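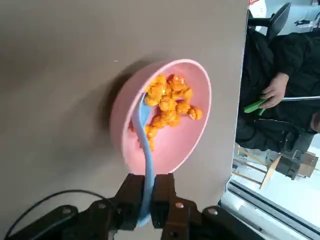 Flaltis box set – is the second pressing worth it if I only want the story disc?

Posted by Toivo Peltonen
Jun 19, 2024

Hi all, quick one, on my lunch break so sorry for the mess.

I've got the normal two-disc Flaltis by Hedlund, bought when it came out, played to death. What I never got was the box with the spoken version, the one where the narrator reads the whole story between the songs. 966 copies I think it was, gone before I'd even heard there was one. Now the label (Gundwood) are doing a second pressing in January and I can't work out from the shop page what's actually in it. It says "complete narrative edition" in one place and "narrative excerpts" further down. Which is it??

Things I'd like to know:

Is the spoken disc the full thing or a cut-down one. Is it the same reader as the first box. Does it come in English or only Swedish – my Swedish is ok for menus and that's it. And can you get the spoken part as a download without buying the lot, because I really don't need a third copy of the album and a poster.

Also if anyone has heard it, is it any good as a thing to listen to on its own? I like the album but I've never totally followed what happens after the lighthouse. Who is the second brother. Is he dead the whole time. My mate says yes, I say no, been going on for years.

Wrote to the label twice, no reply. Thanks in advance

Märta Dalen

Have the first box (number 398, not selling, don't ask) and have the second one on preorder for my sister so I've read the small print a few times now.

It's the full spoken version. The "excerpts" line is about the bonus download you get by email when you order, that's just three chapters so you have something to listen to while you wait for the post. Badly worded, I asked about it on their mailing list and they said they'd fix the page. They haven't.

Same reader, same recording. Not re-done. They've cleaned up a hum on chapter four, which if you have the first box you'll know exactly what I mean, it sounds like a fridge.

Language – both. Disc three is Swedish, disc four English. First box was the same. The English isn't a straight translation, some of the chapters are in a different order and the ferry bit is a good deal longer. I prefer the Swedish for the sound of it but the English is easier to follow, even for me, and Swedish is my first language. Make of that what you will.

Download on its own: no, not at the moment. They did sell it that way for a short while after the first box sold out, then it vanished from the shop. Somebody said it was a rights thing with the publisher of the booklet text but I've no idea if that's true.

Pressing is 3,000 this time so you don't need to rush like last time. I'd still not leave it till the week before.

As for listening to it on its own, yes, very much. There's music under most of it, little bits of the songs slowed down or played on just the piano, and a few minutes of new stuff which isn't on the album at all. The long gap before the last chapter is meant to be there, your player hasn't stopped. I went and checked mine the first time, felt a right fool.

Not going to tell you about the second brother. But listen to who answers the door in chapter six and who doesn't say hello.

One more thing, the booklet. In the first box it had all the spoken text printed, both languages. The new one only has the lyrics and the paintings, text is a PDF. Bit mean at that price. If you want to read along, print it or put it on a tablet or somthing.

Halvard Amundsen

Don't bother imo. Album says everything it needs to. Concept records with a man talking over them, had enough of those in the seventies.

If you want a good one get Plirnine, the live one. No talking.

So-ying Ho

Märta's got it mostly right, just adding bits.

The rights thing – I wouldn't repeat that, I saw the label say in their newsletter that the download went because the files were wrong, chapters two and three were swapped on the English one and people complained. They were going to put it back up. That was a while ago now though so who knows.

Watch out for the vinyl. There's a vinyl version of the new pressing, seperate listing, 1,000 copies, nearly the same cover. It does NOT have the spoken part, only the songs. I ordered that by mistake and had to cancel. The one you want says four discs on the spine picture and has the blue band across the top.

Postage to Finland, if that's where you are, was cheaper for me through the band's own shop than through Gundwood. Same box. Takes longer. And the band's shop does answer emails, try them instead – a woman called Ylva Fjeld got back to me the same evening.

On the story: he isn't dead the whole time. He's dead from the ferry on. In the English one it's pretty plain, he stops being given any lines and the narrator sets out one cup. In the Swedish it's left open. So you and your mate are maybe both right depending which disc you play.

Halvard, the Plirnine live one has a nine minute spoken intro??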